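The joy of a well-folded gym bag

Mesh is having a moment in Platham, and if you had told me a year ago that I would drive across the county to look at a wall of it, I would have laughed. Then I met Fanni Kun, spent an afternoon in her workroom above the Jingate arcade, and came home wanting to empty every drawer I own.

Kun sorts sportswear. Soccer kits, running tops, drawstring bags, swim team jackets, the lot. Clubs send her their stuff at the end of a season in big, sad, tangled sacks, and she sends it back clean, mended and folded so beautifully that one coach told her he didn't want to hand it out. She started in February with 14 kids' uniforms from her niece's team, Neltier Juniors, and a borrowed table. By the time I visited she had handled 2,590 pieces, all of them written down in pencil in a green notebook!

What I wanted to know was how anyone folds mesh at all. I've been fighting the stuff since middle school. You get one side flat, the other side slides off, and the whole thing ends up as a ball at the bottom of the bag. Kun laughed when I said this. Her view is that we all treat mesh like cotton, and it wants to be handled more like a scarf.

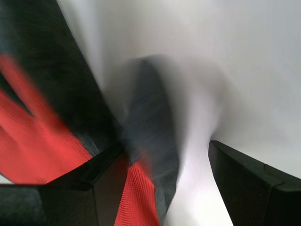 So she starts by shaking. One good snap, held from the two strongest seams, never from the mesh itself. Then the piece goes down on the table with the solid cloth underneath and the open weave on top, and she leaves it alone for a few breaths (she really does stand there and breathe, and I found this wonderful). The heavier fabric settles first and pulls the light part along with it. After that she smooths with the flat of her hand, from the middle out to the edges, and makes her first fold along a seam wherever there is one to follow.

Knit panels get their own treatment. Anything fuzzy catches on anything with holes, so she turns it inward and lets the smooth side face out. Velcro is shut before a bag is even untied. Zippers too. She has a small box of things that were ruined by one open strip of Velcro, and she showed it to me the way other people show vacation photos.

The room itself is a pleasure. Shelves run along the long wall, built by a carpenter named Szűcs who used to work downstairs, and each one is exactly deep enough for a folded adult jersey. There are 388 slots. Kids' sizes sit low, where kids can reach them on pickup days, and goalkeeper shirts have a column to themselves, padding and all. She arranges everything by team, then by size, and lets the colors fall wherever they like. I loved that. The wall looks like a box of crayons somebody has actually used.

I had a go, naturally. My first jersey took 4 tries and looked like a sandwich. Kun unfolded it, kindly, and told me to slow down at the sleeves, and the next one came out square enough to go on a shelf. I was absurdly proud. I may have taken a picture of it.

She charges by the sack and has a waiting list for the fall, mostly soccer and cross-country. If you want to try her method at home, she suggests beginning with one bag and one clear table, with the window shut if it's a breezy day. Wash the mesh cool, hang it by the hem, and fold it the same evening. Mine are in the hall closet now, seven of them in a row, and I keep opening the door to look.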